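Psalm diary, September

Up at half past five again, kettle on, dog let out, dog let back in, and then my chair by the heater with the big-print psalter on my knees. I'm up to Psalm 42, the deer and the streams, and I've been looking forward to this one all week because it's one of the few I could half say by heart as a kid. Mum used to sing it while she was hanging out the washing (very badly, bless her) and I can't read "why are you cast down, O my soul" without smelling laundry powder.

So the plan, for anyone who's only just found this diary, is to read the whole book out loud, one psalm a morning, and not to skip the ones I don't like. Out loud is the hard bit. I feel a right goose talking to the lounge room before the sun's up, but I do hear things I'd never catch with my eyes. Today it was the refrain. It comes round twice in 42 and then again at the end of 43, and the study notes reckon the two were probably one song to begin with. I went straight on and read them both, which means I'm a day ahead, or else I've cheated. Haven't decided.

Tried the morning prayer app my sister-in-law put on my phone, Gilani it's called, and I'm sorry to say it's not for me. Lovely voice, but he gallops! I'd still be thinking about the waterfalls and he'd be off to the collect and the blessing. It also sends me a little bell when I haven't opened it by seven, and I don't need telling off by a bell. Back to paper. I've gone over to the Dresby notebook for writing down the verse of the day, the one with the lines far enough apart for my handwriting, and that suits me much better.

Bible study last night at St Aidan's was a bit of a squeeze, with the heater going and the good biscuits all gone by the time I'd parked. We got stuck on whether it's all right to complain to God. Half the room said of course, look at the psalms, and the other half went quiet and studied their tea. I was in the first half, loudly, and then drove home wondering if I'd been too loud. There's complaining because you trust somebody will hear it, and there's whingeing, and I do plenty of the second and call it the first.

Anyway, I've given myself a job for the week. Thirty seconds of silence after each psalm before I pick up the pen. It doesn't sound like much and it's murder. Today I got as far as the bin night question and whether there was enough milk, and then I remembered I was meant to be panting like a deer.

Tomorrow is 44, which is a grumpy one. After that the royal wedding song, and then I'm on the home stretch to 51, which I'm frankly a bit scared of. I might ask if I can read that one at church and not on my own in my dressing gown. Gunnel Sundqvist has offered to swap mornings on the phone with me for the really long ones further on – she'd do the odd verses and I'd do the evens – and I think I'll say yes, at least for 119, or we'll both be there till lunch.

Must ring Mum's old church about the hymn book too. They had a sung version of 42 in the green one and I can't find the tune anywhere.

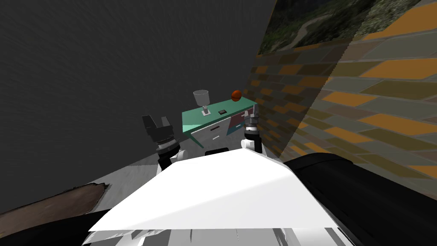

Gunnel Sundqvist: You haven't cheated, love, 42 and 43 go together and I've always read them on the one morning. Yes to 119, but I want the evens. And the tune you're after might be in my old choir folder, I'll have a dig for it tonight and hum it down the phone to you if I do find it.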